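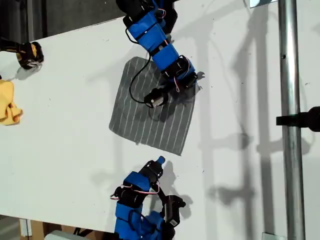 Before You Sign for the Arms: Budgeting for a Folding Cell
Speaker notes, Ardalan Azimi
Wirnasier Linen and Textile Services Meeting, 11 June 2025

Opening

Leave the first slide up while people sit down. Don't talk over the chairs.

Say who I am: I do equipment planning for Luslow. We wash and fold towels for gyms, salons and small hotels. I've bought a tunnel finisher that was worth every cent and a sorting conveyor that I would pay someone to take away. Setareh Farahani, who runs our finishing floor, is in the second row and will correct me if I get the floor wrong.

I've been asked to talk about robot folding as a purchase. I'm a skeptic on this. I've seen plenty of towels picked up by machines and I've seen very few business cases that survive a calm afternoon with a spreadsheet. I'd like to be talked out of that, so if you have a cell running at your plant and you're happy with it, please find me at the break and bring your numbers.

Show of hands: who has had a quote for one of these? Who has had a second quote for the same thing? (Expect fewer hands.) Keep that in your head for the section on what gets left out.

What the salesperson shows you

It's always one towel. It's clean, it's square, somebody has laid it flat on a white table under good light. Two arms come in and something nice happens, and the room goes quiet, mine included. I'm not above it. I got goose bumps at the first one I saw.

Then go back to your own plant and look in a cart. Towels come out of the dryer in a lump. They're twisted together, some are inside a pillowcase, one is somebody's sock. Your folder, the human one, spends a good part of her time getting a single towel out of that lump and finding a corner. If the demo begins with the towel already separated, ask who does the separating and whose payroll that person is on.

I put this question to a seller from Weditz in April. Pleasant man, knew his equipment. The answer was "an upstream operation." Fine. I have an upstream operation, she's been with us a long time and she'd like a raise.

(Pause here. If they laugh, wait.)

The line items

Now the dull part. Our quote from Weditz came to nearly 70 thousand dollars for a cell with two arms. I'm giving you that number so you can see how little of the story it tells. It covered the arms, the controllers, a table, a stand, software for the first year and delivery.

Things it left out, which I had to go and price myself:

Guarding. Depends on the arm and the speed, and your insurer will have an opinion whatever the brochure says about working next to people.

Electrical and network drops. We had neither where the cell was meant to stand.

Lighting. Plants have windows, and the sun moves. If the system works from cameras then a shadow across the table is one more thing it has to cope with. Ask for a run in the morning and a run late in the day with the blinds open.

Fingers. I'll spend a minute on fingers.

The part that touches the cloth is the part that wears, and it's the cheapest part on the machine, so it gets no attention in the quote. Pads, sleeves, tape, whatever is giving the grip. Terry is rough stuff. It sheds, the lint gets on everything, and a surface that held nicely in the showroom will be slick or ragged after enough of it. So ask what the gripping surface is, how long it lasts on your fabric, what a replacement costs and how long the machine is down while somebody changes it.

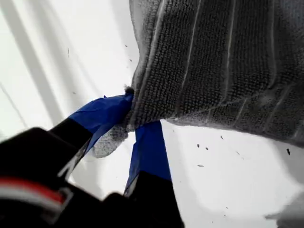 And ask who that somebody is. If it's your maintenance tech, that's an hour you've already sold to the boilers. If it's a service visit, get the call-out rate in writing, along with the response time. I was offered "typically prompt." I've been to restaurants that were typically prompt.

Setareh's point, which I'm stealing: put the wear part on its own line in the budget even if the amount is tiny. When it's on its own line people ask about it every quarter. When it's folded into "consumables" it hides behind the detergent.

Spares come next. Small arms run on small motors, and a joint will fail at some point. Do you hold one on the shelf? Does the vendor? Ask them to name the shelf. The lead time we were quoted on a replacement joint was 7 weeks. A cell that stands still for 7 weeks still needs its towels folded, so the folding tables and the people you thought you'd freed up have to stay somewhere in your plan. I have not seen a single payback sheet that includes them.

Training, next. Yours and theirs. If the system learns from examples, then somebody has to produce the examples. Hours of a person guiding arms through a towel, again and again, with your towels. Is that in the price? Whose hours? What happens when you take on a new customer with a thicker towel, or a different color, or those waffle things the spas like? I asked whether a new towel type meant new training and got a yes, a no, and a "we'd look at it together," all from the same company in the same meeting.

Throughput, and the number we never got

(Slow down for this section. It's the one people write to me about.)

A towel is a bad object. A box has the same shape before and after you grab it. Take a towel by one edge and everything else moves, drops, turns over on itself. The second hand has to go find a corner that wasn't there a moment ago. You and I do this without looking, while talking about our kids. For a machine each of those grabs is a separate chance to miss.

So the cycle time on the sheet is worth very little without the success rate beside it. And the success rate is worth very little unless you know what counts as success. Picked up? Spread? Folded to a standard your customer would accept? Folded with a person reaching in once to straighten it?

We wrote up a one-page acceptance test for the Dehghan account, our gym customer with the small gray hand towels, the easiest product we have. Take a cart straight off the dryer. No sorting by us. Let the cell run for a full shift. Count a towel only when it's on the stack and Setareh would let it leave the building. Two columns: towels stacked, and times a person touched anything.

I think that's a fair test. I'd call it generous. Vendors did not enjoy it. One asked if we could lay the towels out first. Another came back with a figure of 55 percent and wouldn't say 55 percent of what.

My rule now is that I budget on the figure they'll put a penalty behind. If they won't put a penalty behind any figure then I use zero, and the project is research, which is allowed! Luslow may well spend some money on research. But it comes from a different pot and it doesn't get to remove a folding table.
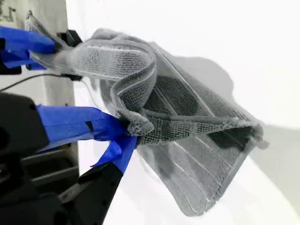

Renting, waiting, and doing it small

Someone will ask about leasing, so take it here.

A lease looks friendlier and sometimes is. Read the end of it first. Two things to check: whether you may send the cell back if it misses the acceptance figure, and whether the software keeps working if you buy the arms out. On the draft we saw, the arms became ours and the software did not. That leaves you with some well-made coat hooks.

Waiting is a real option and deserves a line in the comparison. The hardware is getting cheaper, I'll grant the optimists that much. Put "do nothing until next budget" beside the other choices and cost it honestly, including the overtime you'll pay meanwhile. For us it came out ahead of the purchase and a little behind a used flatwork folder with a person feeding it. Nobody made a video of the used flatwork folder.

If you do want to learn, go small and go light. A bench setup, a modest pair of arms, one towel type, a corner of the building where nothing depends on it. Give it a start, an end and a person with hours assigned. Write down ahead of time what result would make you stop. I'd ask you to do that last one even if you ignore everything else I've said, as it's very hard to write after you've grown fond of the thing. 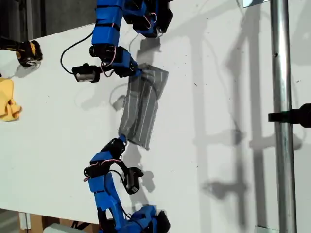

Gray cloth held between two arms, one gripper at each end.

Take this slide slowly. Let them look at it and think about their own carts. Then ask the room: at this moment, how much of the job is done? Someone will say half. Someone from finishing will say none of it, a towel in the air is still an unfolded towel. I'm with finishing, though I'd listen to an argument for a small part payment.

Questions to take to your vendor

Read these out, don't elaborate unless asked. Handout has the same list.

What state is the towel in when your cycle starts?
What do you count as a finished fold, and who checks it?
Will you run on our product, in our building, for a whole shift?
What figure will you guarantee, and what do you pay if you miss it?
Which parts touch the cloth and what do they cost per year?
How long for a replacement joint, and where is it now?
Who teaches it a new towel, and who pays for those hours?
What still works if we stop paying for the software?

If asked whether Luslow bought the Weditz cell: no. If asked whether we will: I've kept the quote, and they've been told what the acceptance test is. The door's open.

If asked about jobs: hand over to Setareh. She has a better answer than I do and she's had to give it to the people concerned.

Running late? Drop the leasing part and keep the question list. Handouts are on the table by the coffee.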